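オルトソープの生活道具の集まり、色合わせの皿を新調 11月から貸し出しへ

片づけの練習というと、つい身構えてしまう方もいらっしゃるかもしれませんが、オルトソープの公会堂の一階で続いている「テーブルの上の片づけ教室」は、お茶を飲みに立ち寄るような気分で参加できる、なんとものんびりした集まりです。この秋、その教室で使う道具が久しぶりに新しくなりました。生活道具を扱うディールックス工房が手がけた、皿と積み木を組み合わせて使う「プルルネロ」という一式で、11月から近隣の家庭や学童保育への貸し出しも始まります。

教室の舞台になるのは、白くて広いテーブルです。始める前にはまず何も置かない天板を用意するのが昔からの決まりごとで、参加する子どもたちはこの広さを前にすると、どういうわけか少し背筋が伸びるのだそうです。天板が白いと皿の色がよく見えますし、どこに何を置いたかも一目でわかります。 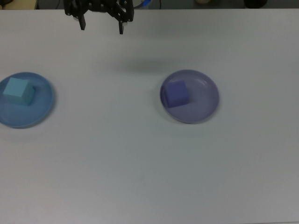
うちの台所のテーブルもこのくらい広ければ、と常連の一人は笑います。広いとかえって物を置きたくなるので困る、まず半分だけ空けるところから始めたら夕飯の支度がずいぶん楽になった、とのことで、これには周りの参加者もしきりにうなずいていました。

さて、肝心の「プルルネロ」ですが、遊び方はいたって簡単です。皿をテーブルに置き、同じ系統の色の積み木をその上にのせていきます。それだけと言えばそれだけなのですが、皿の位置を少し離したり、手前と奥に分けたりするだけで、小さな子にはなかなか歯ごたえのある課題になります。教室では、まず皿だけを並べてしばらく眺める時間をとっています。急がずに、ここには何色が来るのかなと考えるのが楽しいのです。 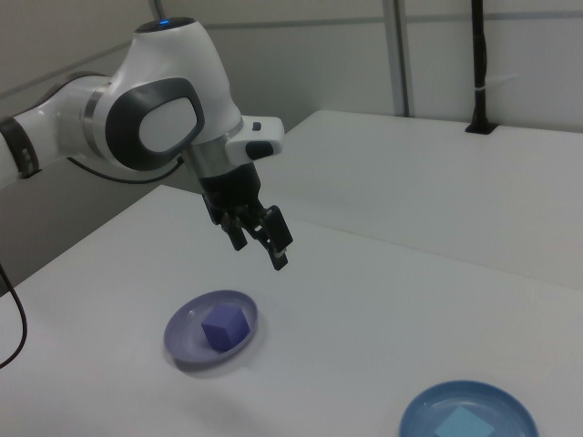 白いテーブルの上に置かれた皿(オルトソープ公会堂)

参加費は一回300円で、飲み物とお菓子が付きます。貸し出しのほうは一式につき一週間400円、保証金として2,000円をお預かりし、返却のときにそのままお返しするそうです。工房のあるカークヴィルでは一足先に貸し出しが始まっていて、利用した家庭はすでに272世帯を数えるとか。口づてに広まったというのですから、うれしい話ではありませんか。
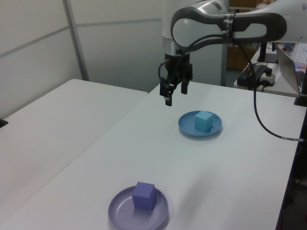

片づけの教室でいちばん大切にされているのは、物の「帰る場所」を決めておくことです。はさみはこの引き出し、鍵はこの小皿、と家の中で決めごとをするのはなかなか骨が折れますが、色を手がかりにすると小さな子にも伝わりやすいと、教室では繰り返しお話ししています。水色の皿には水色の積み木、薄紫の皿には紫の積み木、という具合に収まっているのを見ると、大人でもなんだかほっとするもので、紫のほうは皿と積み木で濃さが違っていても、仲間だということはちゃんとわかります。家に帰ってから、靴下の引き出しで同じことを試してみたという便りも届いているそうです。

教室は午前10時から正午まで、途中からの参加や早めのお帰りも歓迎とのことです。貸し出しの申し込みは公会堂の受付で受け付けています。持ち帰り用の袋は各自でお持ちください。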